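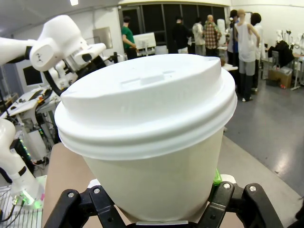 A lidded paper cup held between two gripper fingers, as seen from the robot's wrist.

Dreker 4 is out, and if you have ever watched a robot arm squash a paper cup, you'll want to read the release notes. The open-source grasp control package got its fourth major version in December, and the headline feature is one that users have been asking for almost since the project began: the software now adjusts its grip while the arm is moving, using nothing more than the wrist camera and the current drawn by the finger motors.

Earlier versions made their decision once. The planner looked at the object, picked a grasp and a closing width, and the arm carried on with those numbers until it was time to let go. For a block or a metal can that's fine. A paper cup with a lid on it is much harder, because the walls give way with very little pressure, and the stiffest part is up at the rim where the lid snaps on. Squeeze a bit too much and the wall buckles. Squeeze too little and the cup starts to tilt as soon as the arm speeds up.

Version 4 keeps checking. A small tracking module follows the outline of the lid in the wrist view and compares its angle with what the arm's own joint readings say it should be. When the two drift apart, the controller tightens the fingers by a tiny step, slows the arm down, or does both. The loop runs at 100 updates a second on an ordinary desktop machine, and no graphics card is needed for the tracking part (the grasp planner still runs a lot better with one).

"The camera was sitting there the whole time," said Holger Solberg, who leads development at Drastau, the small robotics software company behind the package. "We used it to find the cup and then we more or less stopped looking. I'm a little embarrassed by how long that went on, but I'm so happy with how the new loop behaves. It feels like a different arm."

There is plenty in the release for people who never touch a cup. The planner has been rewritten so that it can be interrupted halfway through a motion and handed a new goal, which used to mean stopping the arm and starting over. On benches with two arms close together, each planner instance can now publish the space it intends to pass through, and its neighbor will route around it. Solberg described the first version of this as "two very polite people in a doorway" and said most of the autumn went into working out which arm gets to go first. The answer, for now, is a priority number in the config file.

Then there's Raju, the replay tool, which is my own favorite part. Raju lines up the wrist video, the joint positions and the finger commands on a single timeline, and you can drag back and forth through a run until you find the moment where things went wrong. New in this release, you can change a setting and have Raju show what the controller would have commanded with it, drawn as a second line over the first. It can't tell you where the cup would have ended up, of course, and the manual is clear about that. As a way to tune the slip threshold without tying up the hardware all afternoon, though, it's wonderful! Runs recorded with version 3 will open too, once they've been passed through the included converter.

The team has also published its test set, a collection of 77 recorded carries with paper and thin plastic cups, lidded and open. Each one comes with the raw logs and a short note from whoever was at the bench. Some of the notes are only a word or two. Others go into real detail on the lighting and on how worn the finger pads were, and those are well worth a read if you plan to collect your own data.

A few things are still rough. Clear plastic lids confuse the tracker, and so does strong light from directly overhead on glossy white ones. The outline gets lost for a moment, and the controller falls back on motor current alone until it picks the edge up again. Grippers without current feedback can run version 4, but only with the old fixed-width behavior. Support for suction tools has been pushed back to a later release.

Adatau, which maintains the driver layer that many Dreker users rely on, has a matching update ready, and both need to be installed together. Anyone upgrading should note that the gripper settings have moved into their own file. The old layout still loads, with a warning, and the team plans to drop it in the next major version.

Packages and source are on the Dreker project page, along with the cup recordings and a rewritten getting-started guide that takes you as far as a first camera-checked grasp. Solberg says bug reports with a Raju recording attached will get looked at first.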